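Tabletop arm demo at our open day: bin placement and wrist camera exposure

Posted in Small Arms and Benchtop Automation
August 14, 2020
Asked by sirn_bench

We are setting up a two-arm pick-up demo for the Sirnness open day. Visitors stand on the front side and watch the arms clear small toys off the floor of a square enclosure and put them in a blue bin. The walls are papered and the floor is a marble pattern. First the view from one wrist, then the whole cell:
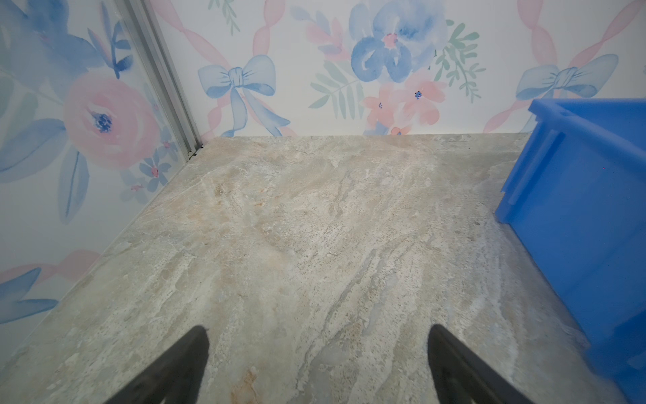
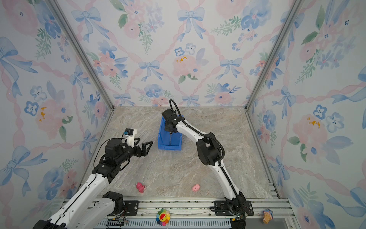

The control side is a Tevitach sequencer running one script per arm, with a shared lock on the bin. Cycle time is acceptable when one arm runs alone. With both running, the left arm spends much of its time waiting. The bin sits near the back wall, so an arm has to reach across most of the floor to drop anything, and the lock is held for the whole reach and the whole return. I would like to cut that without buying anything.

The second problem is detection. The wrist camera finds the toys well in the middle of the floor. Near the walls I get false hits. The threshold is at the default and I have not retrained anything. The open day runs for 7 hours and I do not want someone at the keyboard clearing faults the whole time.

Specific points:
1. Should the bin move forward, or should each arm get its own?
2. Is plain wallpaper worth the trouble?
3. What do people use for a front barrier at a bench this size?

Answered by pirnivier_lab

Leave the bin where it is and fix the lock first. You are holding it for the full motion, and the shared zone is only the volume over the bin. Set a wait point short of that volume, take the lock there, drop, retract to the same point, release. On the bench at Pirnivier the same change took a two-arm cycle from 3920 ms of waiting down to 2000 ms with no hardware moved. Check that the forearms clear each other as well as the grippers. In your second picture the right arm has its gripper over the bin and its elbow well out over the floor, so the wait point for the left arm has to respect the elbow.

On detection, your wallpaper has pink flowers and you have pink toys. A color-based detector will confuse them, and raising the threshold will cost you real hits. Mask everything above the floor line. The wall position is known in the base frame, so project it into the wrist view for each pose and reject any detection whose center falls on the wall side. I would do this before touching the paper. Watch the bows too if you ever add a blue toy.

Also lock the exposure. With auto exposure on, a wrist camera passing from a pale wall to a black gripper finger will hunt, and you lose several frames each time. Set it once, with the room lights as they will be on the day.

Answered by tk_relay

just use two bins. we did it at a school visit last January and never had the arms anywhere near each other. less clever but it runs all day

Answered by noguchi_cell

I agree with the lock advice above. Two additions, both from the Noguchi demo cell.

Barrier: use a clear panel on the visitor side, fixed to the floor or to a separate table. Do not fix it to the rail that carries the arm bases. People lean on it, the rail moves slightly, and your calibration goes with it. Leave a gap of 100 mm or more between the panel and the furthest forward point of either arm, measured with the arms moving at demo speed. You have a flower toy and a small figure sitting on the front rail. Take them off before visitors arrive, or children will reach for them.

Faults: write a recovery routine that opens the gripper, lifts straight up, returns to home and retries once. If the second try fails, skip that object and carry on with the next. Log the skip. An empty grasp is then a normal event and needs no operator. Keep a person at the stop button in any case.

Comment by sirn_bench

Wait points are in and the left arm is moving nearly all the time now. Floor mask is half done. The projection is off by a few pixels at the far corner, which I think is my hand-eye calibration. Will redo it with the exposure locked and post the numbers.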